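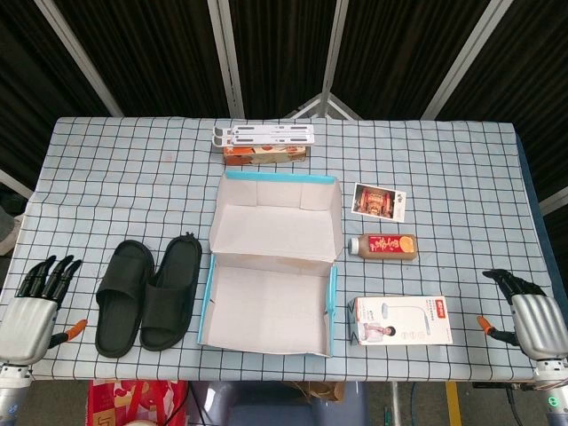
Trurell Fold-Back Gift & Shoe Box, white with light blue rim

In stock. Ships flat, tape not included (you don't need any).

Price: see size menu
Sold by: Clavero Packing & Table Goods
Item group: Boxes with lids > One piece

One piece box, lid attached at the back. White outside, white inside, light blue along the edges. Folds up in under a minute once you've done one. Lid swings all the way back and stays out of your way while you pack.

Good for slides and sandals, small gifts, care packages, desk stuff you only need part of the year. We sell most of them to people mailing a pair of slides plus a few extras.

What it is
- White cardboard, light blue rim
- Hinged lid, tuck front, no loose lid to lose
- Side flaps stand up when open, fold in before closing
- Plain inside, fine to write on with a marker or pen
- Sold in packs of 4, or singles if you ask

Sizes
Small: jewelry, cards, chargers
Medium: one pair kids shoes or a bottle and snacks
Large: one pair adult slides, side by side, with room on top
Check the size chart before ordering, we can't swap opened packs.

Putting it together
Lay flat, white side up. Fold the long sides first. Then front and back, tuck the corners in untill they click down. Press the bottom flat with your palm. Lid comes last. If a corner pops out, you folded the short side first, start over.

Packing tips
Shoes go in first, soles down. Flat things (photo cards, postcards) against the lid or in an envelope, otherwise they bend. Bottles on their side, cap tight, and please put them in a bag. Juice on a white box does not come out. Anything hard with slots or arms, like a folding laptop stand, wrap in tissue or it will scratch what's next to it. Already in its own product box? Leave it in there.

Don't overfill. If the lid won't tuck, go up a size. Sitting on it doesn't help.

Not for
Wet things. Freezer. Anything heavy stacked on top for months. It's cardboard.

Care
Wipe with a dry cloth. Pencil marks come off with a soft eraser, pen doesn't. Store flat somewhere dry.

Goes with
Gresturton Table Cover, light blue with thin black grid lines. Easy to wipe, and the lines help when you're trimming tissue or wrapping paper. Not a ruler, don't measure with it. Sold seperately.
Trindade tissue, white or pale blue, 19 sheets to the pack.

Shipping
Orders in by noon go out same day. Flat packs go in a mailer, mixed orders in a carton. Pickup at the counter is fine, bring the order number. Ask for Fabian or Lamisi.

Returns
Unopened packs only, keep the receipt. Damaged on arrival, send us a photo of the label and we replace it.

Questions we get

Can I get it in another color?
White with the blue rim only for now. Kraft is planned for October.

Does the lid come off?
You can cut it along the fold. Won't go back on though.

Can I mail it as is?
Short trips by hand, sure. For the mail put it inside a carton or a padded mailer, the front tuck can open.

Do you print logos?
No. Stickers hold well on the lid.

Reviews

Jonas Mayrhofer, Large
Bought these for sandals for my brothers. Fit fine, straps didn't get squashed. Had to fold one twice, the picture instructions are tiny.

Lamisi told me to go Medium for my juice and candy boxes and she was right. Blue edge looks nice. One corner was dented in the pack, got a new one no fuss.
- Hubert Marti

Florian Stöckli, Small
Smaller than I thought. Read the chart. Box itself is good.

Page updated Apr 16, 2025. Bulk orders: email the counter with size, quantity and the date you need them by.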